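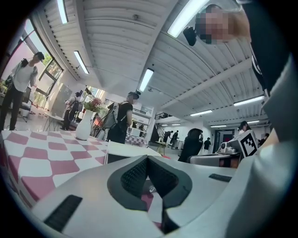
How to make a fitted cloth for a square table

The method below gives a cloth with an even drop on all four sides and mitred corners. It suits woven cotton or a cotton and linen mix of medium weight. Stretch fabrics and oilcloth need a different hem and are not covered.

Before you start

You will need a tape measure, tailor's chalk, a long ruler, pins, an iron, matching thread and a sewing machine with a straight stitch. Hand sewing is possible but slow on the long sides.

Wash and dry the fabric before cutting, at the temperature you intend to use later. Cotton can lose up to 5 per cent of its length in the first wash, and a cloth cut from unwashed fabric may come up short on one pair of sides only. Press it flat while slightly damp.

Measuring

Measure the table top along two adjoining edges, even if you believe it to be square. Older tables often differ by a centimetre or so. Write both figures down.

Decide on the drop, meaning the length that hangs below the table edge. For everyday use, 20 cm is enough and keeps clear of laps. A longer drop looks more formal but catches on chair arms.

The cut size for each direction is the table measurement, plus twice the drop, plus twice the hem allowance. The hem used here takes 5 cm on each side: a first fold of 2 cm and a second of 3 cm.

Choosing a check

Checked cloth is easier to cut straight than plain, provided the check is woven in. On a printed check the pattern may run slightly off the grain. Pull out a single thread near the cut end and compare the gap with the nearest line of the pattern. If the two drift apart by more than a few millimetres over the width, choose another piece.

Large checks can be placed square to the table or turned to form diamonds. Diamonds use more fabric and put the edges on the bias, where they stretch under the presser foot. Stay-stitch all four edges 5 mm from the cut before folding. 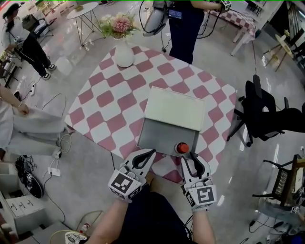

Photo: Estíbaliz Lozano / Candero

Cutting

1. Lay the fabric face down on a hard floor and mark one corner with a set square.
2. Measure out both sides from that corner and chalk the lines.
3. Check the two diagonals. They should match – if they do not, the corner is out of square and the lines must be redrawn.
4. Cut with long strokes, keeping the lower blade on the floor.

Mitred corners

1. Press both folds of the hem along each side, then open them out again.
2. At each corner, fold the fabric diagonally so that the creases line up and the point faces inwards. Press.
3. Open the corner and refold the cloth right sides together, with the tip of the corner on the fold.
4. Stitch along the diagonal crease, stopping at the crease of the first fold.
5. Trim to 5 mm, press the seam open and turn the corner out with a blunt point.

Finishing the hem

Refold the hem and pin it at right angles to the edge. Sew 2 mm from the inner fold, starting midway along a side. At the corners, leave the needle down, lift the foot and turn.

Press from the wrong side. On bias edges, lower the iron and lift it again – sliding it will ripple the hem.

Last updated May 20, 2023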